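Sugden Hand-Held Grippers: Your Questions, Answered
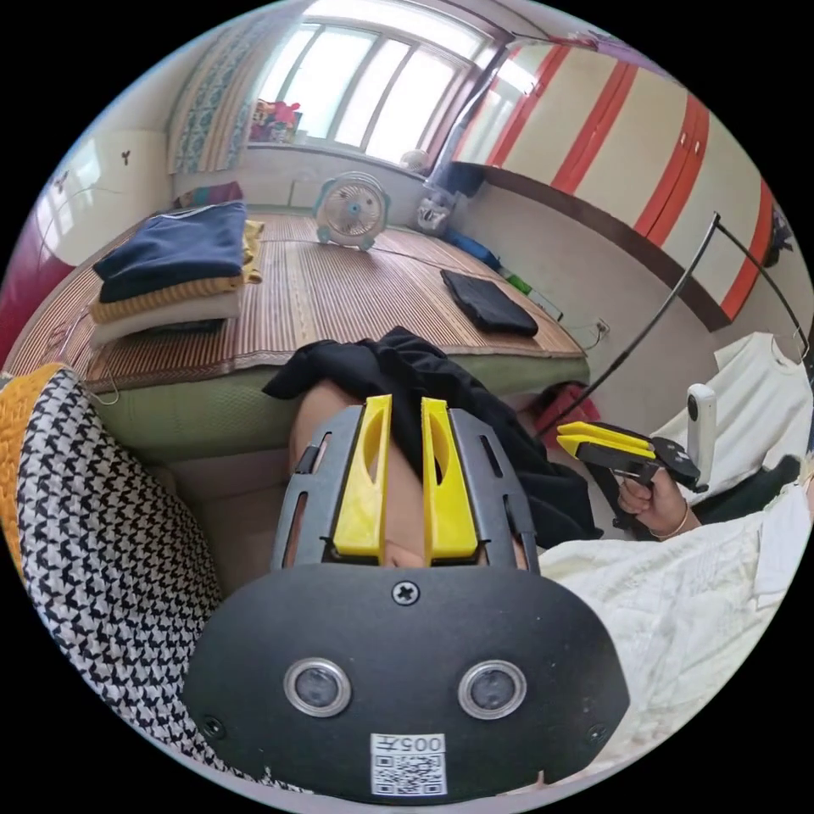

By the Trenent support desk | Updated 27 December 2020

We get a lot of friendly mail about the Sugden pair, so we've gathered the questions that come up most. If yours isn't in the list, do write to us - we like hearing what people are up to.

What comes in the kit?
Two grippers with yellow fingers, a cable for each, a small tool roll and the printed guide. Cameras are sold separately, and plenty of customers already have one they're happy with.

Can I use it at home, or do I need a lab?
Home is just fine! Most of our folding and tidying recordings come from ordinary bedrooms, with a stack of folded clothes on the bed and more still to do. Please don't clear the place out for us. Cushions and blankets can stay where they are.

How long does a session last?
We suggest stopping after 4 hours in a day, with a good break in the middle. Your wrists will thank you (ours certainly did, back in March, when we were testing the first handles and got carried away).

What is the small label with the QR code for?
It identifies the gripper. Scan it when you start and the Prekorham app will fill in the settings for you, so there's very little typing.

How many recordings can I store?
The basic plan holds around 3,000 short ones. You can move up a plan whenever you like, and nothing you've saved is lost when you do.

Where do repairs go?
To our workshop in Nakesley. Pack both grippers, even if only one is acting up - we like to check them together.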